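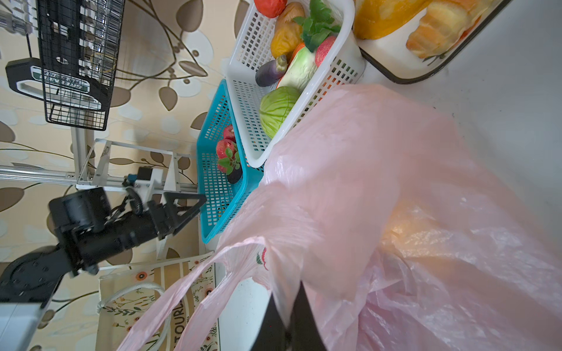 Gripper won't release thin film bags, false "open" confirmed. Two-arm bagging cell

Posted by hgarrido in Faults and Safety, September
19 replies | 4 shares

hgarrido
Two-arm cell, grocery bagging task. One arm holds the bag, the other loads. Parallel grippers on both, two flat fingers each, wrist camera on each. Controller is the Fivness, firmware branch 2.

Fault: after the hold arm pinches a thin plastic bag and gets the release command, the fingers report full open and the arm starts its retreat with film still attached to one finger. The bag goes with it. On Saturday it dragged a half loaded bag off the table edge and the load arm, which was on its way down with a can, closed on air, then drove the can into the tabletop at the programmed insert depth. Force limit tripped late. Can dented, one fingertip cracked, no injury.

Log shows commanded width reached, motor current nominal, no fault code. From the controller's side everything was fine. 29 release cycles logged that day, 4 with film retained. Paper and canvas bags: none.

Looking for causes other than static. I have already been told static.

kaj_oe
It's static. What is the humidity in the room?

hgarrido
Not logged. Wiped the fingers with antistatic solution on the second day, no change in rate.

leifravn
Check the finger faces before anything else. If the edge of the pad has lifted even slightly, film gets into the gap during the pinch and stays there when the jaws open. Static will make film follow a finger for a few centimeters. It will not carry a bag with groceries in it off a table. That needs a mechanical hold.

kaj_oe
Disagree in part. An empty bag top weighs nothing. If the film follows the finger and wraps once around the tip during the retreat rotation, you have your mechanical hold, and it started as static. What does the retreat path look like?

hgarrido
Retreat is straight back 2 cm, then wrist rotation and lift together. So a wrap is possible.

Pulled the pads. Left finger on the hold arm has a lifted corner on the upper edge. Small, but a fingernail goes under it. The right finger is clean.

leifravn
There it is.

kaj_oe
There is one of them. You would need to run it with the pad replaced and the same retreat before calling it.

citlali_c
Coming at this from the safety side. The retained film is a nuisance fault. The one that worries me is that the load arm carried on with its insert when the bag was no longer where it had been. Two arms, one shared object, and no interlock on the state of that object. What tells the load arm the bag is present?

hgarrido
The hold arm state. If hold is "closed" or "handoff complete" the load arm is cleared to insert. Handoff complete is set when jaw width reaches the open setpoint.

citlali_c
So jaw width stands in for "bag released and standing open", and those are separate facts. I would stop running this unattended until it is changed. Who is reaching into the cell between cycles?

hgarrido
Operator resets the items by hand. Light curtain on the front, none on the side where the baskets get refilled.

citlali_c
Then the side is your next post. A bag sliding off a table is something people grab at by reflex. If your operator goes for it from the unguarded side, the load arm is coming down with a can in it at the same moment. Reduced speed on the load arm for all inserts, today, and an enable switch for anyone on that side. The guarding can follow.

leifravn
Agree on speed. Less sure about the enable switch on a light arm like that. We run Bisgaard arms at similar payload without one and the risk assessment passed.

citlali_c
Your assessment covers your layout. He has an unguarded side and a known fault that pulls objects toward the edge. Payload is one line in the table.
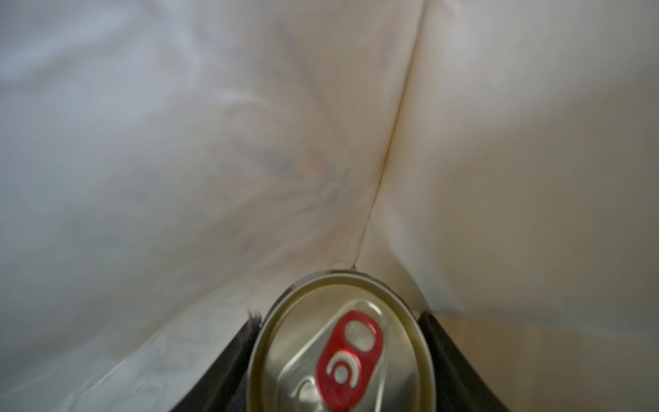 hgarrido
Some more data on the load side. With the can held by the rim end and the fingers angled in, the fingers themselves are inside the bag during the insert. So the load arm has the same exposure: it can pick up film on its way out even when the hold arm behaves. I went back through the logs with that in mind and one of the 4 looks like it belongs to the load arm. I had filed it under hold.

Also, the wrist view in there is nearly all bag. The presence check I had planned to run off that camera is not going to work below the bag mouth.

frida_h
We had this exact problem on a Brillberg cell, different controller. Three changes, in the order we made them:

1. Replaced the bonded pads with one-piece fingers. Cut the rate by more than half. Did not eliminate it.
2. After open, a small lateral wiggle before retreat, jaws held wide. Ugly, adds cycle time, works well.
3. Retreat first 2 cm at low speed while watching wrist torque. Any pull above baseline, stop, close, reopen, retry once, then fault out and wait for a person.

Number 3 is the one I would keep if I could keep only one. It catches the fault whatever the cause is.

kaj_oe
Torque baseline on an empty bag will be in the noise. You would catch a loaded bag and miss a light one.

frida_h
Correct. We missed light ones. A light bag was a pick error for us and we could live with that. The loaded ones were what went over the edge.

hgarrido
Torque noise on this arm is bad near the wrist limit but I can move the retreat pose. Will try 1 and 3. Irnine has one-piece fingers in the right bolt pattern, ordered two sets.

For the interlock: handoff complete will now need jaw width plus a clean low speed retreat. Load arm waits above the bag mouth until it gets both, and checks the bag from up there before it goes down. Costs cycle time. Fine.

citlali_c
Better. Add a timeout on the wait that goes to a safe stop. If it falls through to insert you are back where you started. And log the retries as events even when they succeed, or you will lose sight of the rate once it stops hurting.

leifravn
Post the numbers with the new fingers and the old retreat, before you change both. Otherwise Kaj and I will be arguing about this next year.

hgarrido
Will do a run with only the fingers changed, reduced speed, me at the stop button. Parts are due next week.

kaj_oe
Log the humidity.

Contact the moderators | Copyright forum contributors | Back to top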